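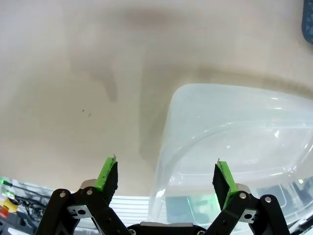 Marjan Bakhtiari
2020-03-20

Home Guides Parts Forum Contact

A few people on the forum asked how I record grasping examples for my arm, so I finally sat down and typed it all out. I'm assuming you already have an arm that moves when you tell it to, and a wrist camera that gives you a steady picture. If you're still fighting with drivers, go read Homa Shahbazi's setup guide first and come back!

Start with the camera angle. I like mine low and just behind the gripper, looking out past the fingers, so both green pads are always in view. You want to see the pads even when they're spread wide. If a finger leaves the picture when it opens, the model has to guess how open the hand is, and it guesses badly (ask me how I know). Tighten the camera mount, then move the arm through its whole range by hand and check that nothing shifts. Write down the camera position. I didn't the first time, and I threw out 500 episodes.

Next, pick one task and keep it small. Mine was "pick up the thing and put it in the bin." I wrote that sentence on a card and taped it over my desk, and every time I got tempted to add a second step I looked at the card.

Now the recording part:

Open the gripper fully before you hit record. Every episode should begin the same way with the fingers, even though the arm itself can start in different spots. I move my start position a little each time, a few inches left or right, sometimes higher.

Drive slowly. Slower than feels natural. My early episodes were all jerky because I was in a hurry, and the policy learned to be in a hurry too. Manouchehr Mirzaei watched one of those runs and laughed for a good minute.

Close, wait a beat, then lift. That little pause gives you a few clean pictures of the pads on the object, and it makes trimming much easier later.

Stop the recording after you let go and back off. Don't park the arm first or you'll end up with hours of parking.

See-through plastic deserves its own sessions. A big frosted container like the one on the right side of my picture catches white highlights along the rim, and whatever is behind it comes through as blurry blue and green. With my green fingertips that's a real pain! I record extra passes with containers like that, changing what's behind them and moving the lamp between runs. Do the same with shadows. A plain beige background looks easy until a big gray shadow lands across it, and I want the model to have met plenty of those.

Leave some mess in, too. I used to clear everything away before each session, and then the arm got confused the moment I left a cable out. These days I let the clutter be, and shuffle it every so often.

Check your pads while you're at it. The black grip strips on mine have little flecks of green on them by now. I keep using them like that, but when I do swap pads I start a new folder and note it.

For labeling I use Larnine, which is clunky but saves plain files. Mark each episode good, bad or unsure, and do it the same day. Keep the bad ones in a separate folder.

How many do you need? I saw the first decent grasps at around 2,000 episodes, and I'm at 3,466 now. Back up to 2 drives. Next thing on my list is trying the same recordings with Zender, and I'll post the settings when I have them.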